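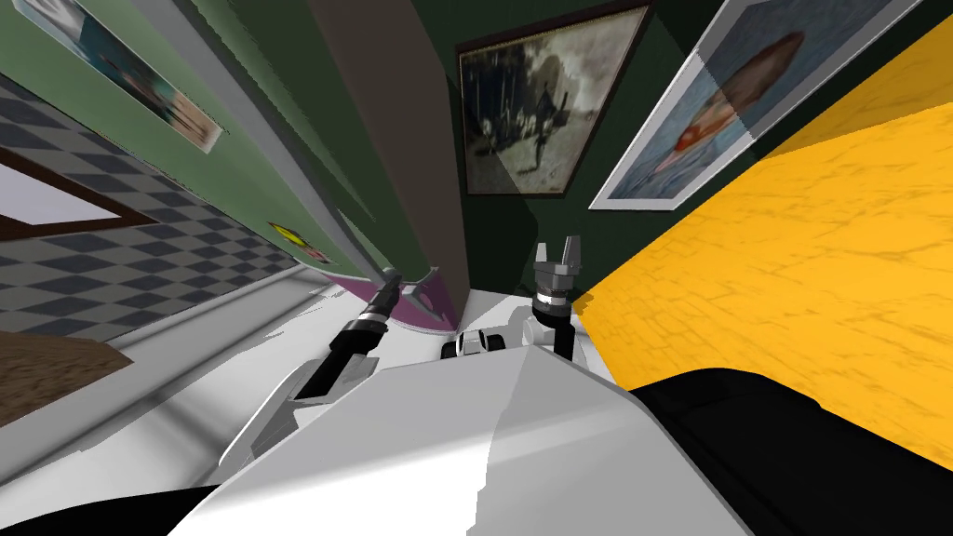
*Page last changed: March*

## Why does a shadow change its size?

Light travels in straight lines. When something solid gets in the way, the light stops there, and the space behind it stays darker. That darker space is a shadow.

Put your hand close to a wall and shine a flashlight on it. The shadow is nearly the same size as your hand. Now move your hand toward the flashlight. The shadow grows — your hand is blocking more of the light. 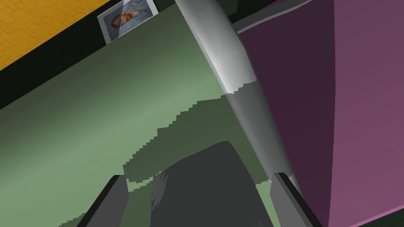
The Sun makes shadows too. They are long in the morning, short in the middle of the day, and long again before sunset.

**Try it in Tarnetside:** stand a 15-inch stick upright in the schoolyard. Mark the tip of its shadow, wait 90 minutes, and mark it again.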